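The Kitchen That Isn't There
How a small team at Plokora is teaching a robot arm to cook, one failed knob turn at a time

Half past seven in the morning and Svitlana Horobets has already burned nothing, 13 times. No gas, no smoke. Her stove lives on a server.

Horobets runs data collection at Plokora, a robotics outfit with one long room over a tire shop in Oltlow. Her job sounds simple. Get an arm to do kitchen chores in simulation, record every try, hand the good ones to a learning system called Ilta. Then do it again. And again.

"People ask when the robot gets smart," she says, not looking up from the controller. "I tell them, ask me how many clean examples I have."

Yesterday's answer: 114. The goal for each chore is 175. Reaching for a knob counts as one chore. Opening a cabinet, another. Moving a plate, another, and everybody hates that one.

A run lasts less than a minute. She steers the arm by hand, a small gray controller in her right fist, coffee in the left. Start, reach, touch, turn, stop. If the arm wobbles she keeps it. If it goes through the countertop she throws it out - that still happens, the physics has bad days.

The wobbles matter. Early on the team saved only the pretty runs and Ilta learned to be pretty, and then fell apart the first time it started a little to the left. Now they want the near misses and the recoverys too. Slow hands, fast hands. Her colleague Pasichnyk drives like he is late for a train, and his runs go in the pile right next to hers.

Between runs the kitchen changes. New wall color, new counter, different food left out. The idea is to stop the system from memorizing one room. A cucumber is no help in lighting a burner, and Ilta has to learn that as well.
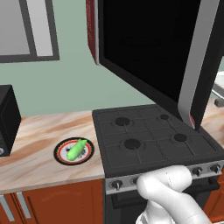

At the controls: the simulated arm reaches the stove's front panel, with a cucumber on a plate at left.

Labels come after lunch. Each run gets a sentence in plain English, typed by a person, and 2 people have to agree on it. "Turn on the front left burner" is fine. "Do the stove" is not, though someone did type it in January and it sat in the set for weeks.

Is a fake kitchen enough? Horobets shrugs. A real arm is due in the spring, bolted to a real counter in the back, and she expects it to go badly at frist. Real knobs stick. Real plates slide.

Meanwhile there are 61 runs to go on this chore. She resets the room, sips the cold coffee and picks up the controller again.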